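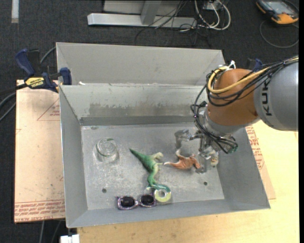 Gray bin, October. Glass jar on the left, green dinosaur on its side next to it.

Sunday, late morning, kettle on

Spent most of today on the walnut dye and I'm so pleased with it that I want to get it all down before I forget (Wouter, this is the long version you asked for, so get comfortable!). The husks from Sirkka's tree had been soaking for 6 days in the tall crock, lid on, out by the back door, and the smell was quite something when I lifted it. Simmered them for an hour, let them cool, then strained twice through the old pillowcase.

First skein was the plain Prirby wool, no mordant at all, and it came up a lovely warm brown, a bit like strong tea. Second one had alum and went more golden, though I think I crowded the pot, as there are 4 pale patches near the tie. Looser ties next time, and stir it more than I did. Josefien thinks the patches are pretty and wants that skein for a hat, so it may well go home with her.

Quyên's cotton strips hardly took any color. I left them in the cooling bath anyway and will look again tonight.

Still to do: rinse until clear, label everything BEFORE it dries this time, and ask Emiliano if he still has the iron pot. I'd love to try the same bath in it and see how dark it goes. Leftover dye is in the two big jugs on the bottom shelf, please don't pour it out.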